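Ticket 12: Left gripper closes late during two-arm handover
Project: Cluker (two-arm sorting, student project)
Site: Bollaton robotics club
Status: Open, workaround in place
Priority: Normal

Problem

When both arms run the handover routine, the left gripper closes late. The right one closes when it is told to. The delay is long enough that whatever the right arm is passing over gets let go before the left fingers have hold of it. With small, stiff parts it drops on the table. With cable it sometimes works anyway, which is why we missed it in December.

Running the left arm by itself, the gripper closes on time. It only happens when the two arms are moving together.

Setup

Two arms on one table, each with a two-finger gripper. Both are driven from the same laptop with the Flindard control program, version 2. Power comes from the Ferrand supply the club bought last year. The handover script is our own and has not changed since the team demo.

What we tried first

Restarted the laptop and both arms. No change.

Swapped the two gripper data cables at the laptop end. The delay stayed with the left arm, so we ruled out the port.

Ran the left gripper open and closed 12 times with the right arm powered off. Closed on time every time.

Ran it again with the right arm powered on but standing still. On time.

Ran it with the right arm moving. Late on 9 of the 12. 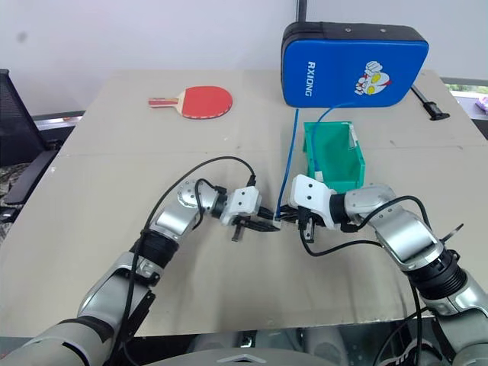
The handover point was the next thing we looked at. The script sends both arms to the same spot and waits for both to say they have arrived before it gives the close command. We thought the left arm might be slow to report. In the cable test the grippers come almost tip to tip near the middle of the table, with the thin blue cable running down to where they meet, so there is very little room for either arm to be off. We moved the left target back a little to give it more space. The arm got there without trouble and the gripper was still late, so position is probably not the cause.

Next we checked the cable run on the left arm. The black cable goes up over the forearm and down to the wrist, and we wondered if it was being pulled when the arm stretched out. We gave it more slack and tied it again at the shoulder. No change. We left the slack in because it looks better that way.

Log file

The Flindard log shows the close command for the left gripper being sent on time. The reply comes back late. While the right arm is moving, its position messages fill the queue and the left gripper's messages wait behind them. The left arm is second in the list in the settings file, so it always waits.

We switched the order in the settings file. After that the right gripper was the late one. Same delay, other side.

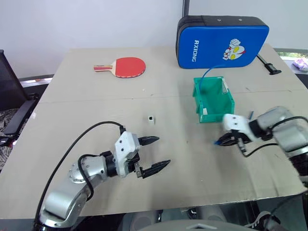
Posted by: Cluker build team, Bollaton robotics club
January 13, 2019

Update after today's session. We stopped using cable for testing and went to small objects, one per side, so we can tell the arms apart. The left gripper gets the small white cube and starts with its fingers wide open. The right gripper works at the front of the green bin with a small blue object. There is no handover in this test. Each arm does its own pick, and the script starts both at the same moment.

With the position messages at the normal rate, the left gripper was late again. With the rate cut in half for both arms, it closed on time in 8 tries out of 8. The motion is a bit rougher at the lower rate but good enough for picking.

Workaround: in the settings file, set the position rate to half before running any two-arm script. Put it back for single-arm work. Save your own copy of the file first, as the program writes over it when it closes.

Still to do

Run the full handover at the lower rate. We only did separate picks today.

Find out if Flindard can put gripper commands ahead of position messages. There is a priority setting in the menu but it is grayed out on our laptop.

Put the left target back where it was, or update the script notes to match the new one.

Please don't close this ticket until the handover test is done. If you see the delay on a single arm, add the log file here and note which arm is first in the settings.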